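Reading time: 4 min

Search this site Search

A day at the Hisbridge paper mill

I wanted to visit the mill in Hisbridge for a long time, and in August I finally did it. The mill opens its doors to visitors for two days every summer, and the rest of the year you can only see the chimney from the train. My ticket was for the first group, at 9:30 in the morning, and I was at the gate much too early.

The town is small. From the station you walk down a street with bakeries and a shoe repair shop, cross the river, and then you already smell the place. I expected something bad, like eggs, but it was more like wet cardboard and a little bit of starch. Our guide explained that the bad smell comes from mills that cook wood, and Hisbridge does not cook wood. They buy the pulp in dry sheets, which arrive by truck, and they also make a part of the paper from cotton waste.

We were 27 people in the group, and everybody got ear plugs and a yellow vest. The tour started at the pulpers. These are very big tubs with a rotor on the bottom, and the dry sheets go in and become soup in less time than I need for my breakfast. I asked if I may touch the soup and the answer was yes. It feels like very thin porridge. Only a small part of it is fiber, all the rest is water, and the main work of the machine that follows is to take this water out again.

The paper machine itself is 92 meters long. You walk next to it on a metal platform with a railing, and it takes several minutes because people stop all the time to look. At the wet end the soup flows on a moving screen. Then come the presses with felt, and then the drying cylinders, which are hot inside with steam. It was so warm there that my glasses became foggy. I liked best the place where the sheet leaves the screen and has to carry its own weight for the first time - it looks impossible, such a weak wet thing, and it goes across the gap the whole day.

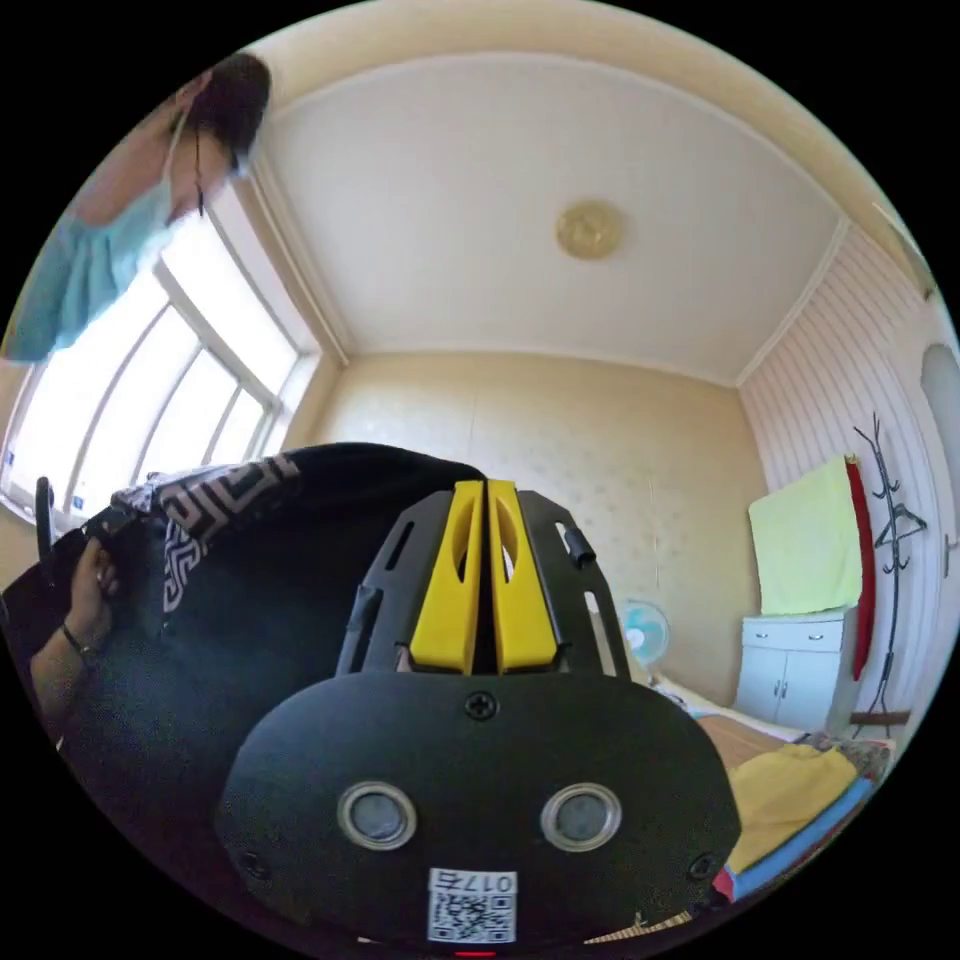
After the machine hall we had a break with coffee and plum cake in the canteen. The cake was very good and cost almost nothing. On the walls they have old order books under glass, with samples glued on the pages. One sample was a blue paper for wrapping sugar, and the color is still strong. The mill is 117 years old, and the guide said the blue was made there until the sugar factories changed to printed bags. I spent most of my break reading these pages, so my coffee got cold.

The second part was finishing and cutting. Mirani, a small company which makes notebooks, rents the upper floor, and they sell there the books with small faults for half the price. I bought three with gray covers. The paper is a little rough, so a fountain pen makes a nice sound on it, but the ink does not spread. With a ballpoint I don't feel a difference from normal paper.

Some practical things if you want to go. Tickets must be ordered before, at the gate they don't sell them. Wear closed shoes, a man in sandals had to wait outside the hall. There are many stairs, and the elevator goes only to the canteen. The last part, the water cleaning basins, is outdoors and without a roof, and I was glad for my jacket. From there it is a short walk back to the river, where you can sit on the wall and wait for the train. I took the one at 2:40 in the afternoon, with my notebooks and one more piece of the plum cake in a napkin.

Contact | Copyright, all rights reserved | Back to top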